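Allbridge hand-held gripper kit, reviewed after 272 folds
Posted 15 December 2021

I bought this because our shared workshop is building a folding robot, and a folding robot has to be taught by somebody holding the fingers themselves. That somebody is me. Tudur Rees does the software and gets a chair.

Assembly

One evening, most of it spent on the linkages. The instructions show the arms from one side only, so I built the left half twice. Buy your own hex key – the one supplied rounds off if you look at it sternly.

Grip

Dish towels are no challenge, so we moved on to a bathrobe. Thick terry is a fair test: there's a lot of it, and every part wants to be somewhere else. I've settled on pinching just under the woven border, where the cloth gathers into a fold the fingers can close on squarely.

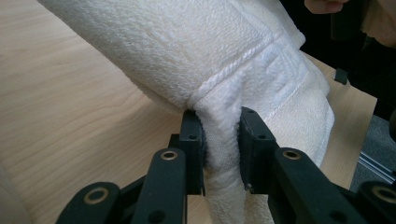
The fingers

Flat, matte black, and plain as a doorstop. They suit terry very well. On a dress shirt they're hopeless, and Prasert Kaewsai has asked for his back.

Comfort

Fine for 2 robes. By the third my thumb had opinions. The handle is sized for a larger person than anyone in our building.

Verdict

3 stars out of 5. I'd buy it again, with a sigh. The spare pivots I ordered in August still haven't come.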